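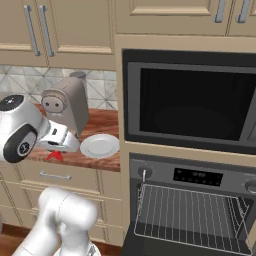 A white plate and a coffee machine on a kitchen counter.

How does a book learn to talk?

Words and Pages for young readers
Written by Dehua Zheng

Maybe you have listened to a story in the car, or in your bed when the light was already off. Such a story is called an audiobook. It is a book that somebody has read aloud and recorded, so you can hear it with your ears.

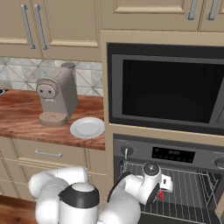 Reading time: 4 minutes

Who is the voice?

The person who reads an audiobook is called a narrator. Many narrators are also actors. Some books are read by the same person who wrote them, and this is very common when the writer tells about his or her own life.

Let us follow one book. It is called Ernavar, and it was written by Kane Te Moana. It is an adventure about a girl who must carry a letter over a mountain. The narrator is Shabani Shemweta. He has read many books aloud, but he told me that he was still nervous on the first day of this one.

First comes the homework

A narrator does not simply open the book and begin. First he reads all of it quietly. Imagine that you read a whole book with a happy, young voice for the captain, and then on the last page you learn that the captain is one hundred years old! You would have to start again.

While he reads, Shabani makes notes. He writes down how each person should sound. Ernavar has 17 persons who speak, and one of them is a goat. He also makes a list of difficult names. For every name on the list he asks the writer, "How do you say it?" The town in the book is called Ralham, and Shabani wanted to say it like "RAL-ham." Kane says it like "RAH-lum." It is good that he asked.

In the little room

The recording is made in a small room called a booth. The walls of a booth are soft, because soft things swallow sound. If you clap your hands in an empty bathroom, the sound jumps back to you. If you clap inside a closet full of coats, it does not. You can try this at home.

The microphone in a booth hears nearly everything. It hears a noisy jacket, a chair, a page that is turning. For this reason most narrators read from a screen. It hears the stomach too! Shabani eats a banana before he starts, and he drinks water the whole day. He does not drink milk, as it makes his voice sticky.

Outside the booth sits Mingxuan Ren, who is the director of the recording. She has the same text in front of her and follows every word with her finger. When Shabani says "house" and the book says "horse," she stops him, and he reads the sentence again.

How long does it take?

Longer than you think. You cannot speak for the whole day without rest, or your voice becomes tired and sounds different from the morning. The recording of Ernavar needed 14 days. Shabani always stopped at four o'clock, even in the middle of a chapter. Once he had to stop just when the girl was hanging from the bridge.

Cleaning the sound

After the recording, Haoran Duan puts on his headphones. He is the editor. He takes out the mistakes, the coughs and the loud breaths. He does not take out all the breaths, or the narrator would sound very strange. In Ernavar he made 2,628 small cuts. When you listen, you should not hear a single one of them.

Is listening the same as reading?

People like to argue about this. When you read with your eyes, you can go slowly, look back, and see how the words are spelled. When you listen, you can hear how the words are said, and you can draw or brush the dog at the same time. Some people cannot see well, or find printed letters hard to read, and for them an audiobook can open a lot of stories. You may also do both together and follow the page while the narrator reads.

Try it yourself

Choose one page from a book you like. Read it quietly first. Decide how each person will sound, and then record yourself with a phone or a tablet (ask a grown-up if you may use it). Listen to it.

Your voice will sound a little strange to you. This is normal. Usually you hear your own voice partly through the bones of your head, and a recording does not have your bones in it.

Words to remember

Narrator: the person who reads the book aloud.
Booth: a small, quiet room for recording.
Director: the person who listens and helps the narrator.
Editor: here, the person who cleans the sound.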